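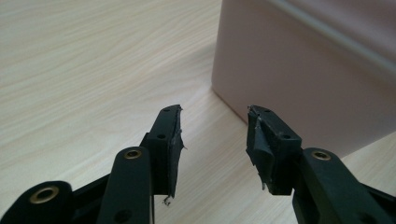 Can I put the storage box directly on a wooden tabletop?
The box can stand directly on wood, with no mat under it. Wipe the tabletop before you set it down, so that no sand or crumbs stay between the two surfaces.

Home Shop Storage Desk and Table Delivery Contact

Brestel storage box, large, muted rose

The Brestel is the large box in our Plamport series. It is rectangular, with straight sides and a matte surface in a pinkish-beige color which goes well with light wood. We do not print any logo or text on the front, so you can turn the box how you like on the shelf or on the table.

Outside length is 42 cm and the height is 18 cm. Please measure your shelf before you order, and leave a little space above for your hands. Many customers use the box for letters, chargers and sewing things which otherwise lie on the table the whole week.

Care: use a soft cloth, slightly damp, and dry the box after. Please do not use scouring powder, it makes shiny spots on the matte surface and these we can not repair. The color can become paler if the box stands in strong sun for many months.

The rose color was sold out in January and is now again in stock. Orders leave our warehouse in Kaczmarczyk within 3 working days. If you order several boxes, they will come in one parcel when the size allows it. A box which arrives with a pressed corner we exchange free of charge, only send us a photo and your order number.

Last change of this page: March 23, 2019

Related items
Brestel storage box, small, muted rose
Brestel storage box, large, gray
Dronora letter tray
Dronora drawer insert, 17 cm
Plamport label holders, set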